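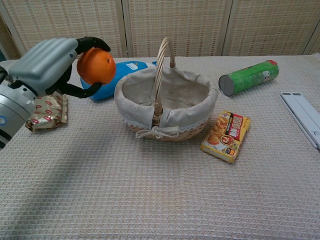

Grerkon is a fruit and vegetable delivery company from Curnstead. We bring fresh boxes to offices, schools, clinics and small shops, and we have done this work since the time when the whole company was one van and one telephone. Our customers often ask us how we choose what goes into a box. We look first at the skin. An orange like the one in the photo, with a bright color, a slightly dimpled peel and a small dark spot where the stem was, is the kind we are happy to send. We do not ask that every fruit has the same size, and we do not wax anything in our building.

How we started

The company began in the back part of the Hajdu bakery, which had a cold room that was larger than a bakery needs. The bakery was already delivering bread to offices in the center of Curnstead, and the offices began to ask if it was possible to get also some apples with the bread. For the first winter we packed the apples into bread crates. Then came pears, then bananas, and with bananas came the first serious problems, as they do not like to be in the same room with ripe apples. We learned this in the expensive way.

After two years the fruit needed its own place. We moved to the old dairy building on the road to Bostbridge, where we are still today. The name Grerkon was painted on the wall by an earlier tenant. We liked it, we asked for permission, and we kept it.

What we do today

Every week we deliver to 185 addresses in Curnstead, Bostbridge and the villages between them. The smallest customer is a dentist who takes one box. The largest is a school kitchen, which takes up to 500 kilograms in a week when there is soup on the menu. Both get the same quality and both can call the same telephone number.

We offer three kinds of box. The Desk Box is fruit that you can eat without a knife. The Kitchen Box has vegetables for cooking, with potatoes, onions and carrots always inside and the rest according to the season. The Mixed Box is half of each, and it is the one that most of our private customers take home. If you do not like something, please tell us one time and we will write it on your card. We have customers who have not received a kohlrabi for many years.

Where our fruit and vegetables come from

We buy from 68 growers. Most of them are less than 50 kilometers from our door, and we visit them when they are picking, so that we see the fields and also the people who work in them. Apples, pears, plums, cabbage, beets and nearly all salad come from these farms. Citrus fruit and bananas cannot grow in our climate, so we buy them from importers. On every box there is a paper that says which things are from near and which are from far. We think that the customer should be able to read this without asking.

We agree on the price with our growers before the season begins. In some years this is good for us, in other years it is better for the grower. When there is hail and the apples have marks, we still take them, and we sell them at a lower price as juice apples.

Our people

We are a small team and we would like to stay a team where everybody knows how to do at least two jobs. The drivers help with packing before they leave at 5:30 in the morning, and the office staff go out on a delivery route from time to time. New colleagues begin in the cold room, with warm socks from the company. Several of our people came to Curnstead from other countries, and at lunch you can hear four or five languages at the table.

Packaging and leftovers

Our boxes are made of strong cardboard and we take them back with the next delivery. Please fold them flat and keep them dry. For herbs and berries we still need small trays, and we have not yet found a paper tray that we are fully satisfied with. Fruit that is too ripe to deliver goes back to the Hajdu bakery, where it becomes cake filling. The plum cake in September is very much recommended.

Visit us

Our farm shop in the old dairy is open every working day from 8 in the morning until 2 in the afternoon. The parking is behind the building, please drive slowly because of the loading ramp. School classes are welcome from April to October, if the teacher writes to us two weeks before. We are closed between Christmas and New Year, and the last boxes of December are packed with extra walnuts.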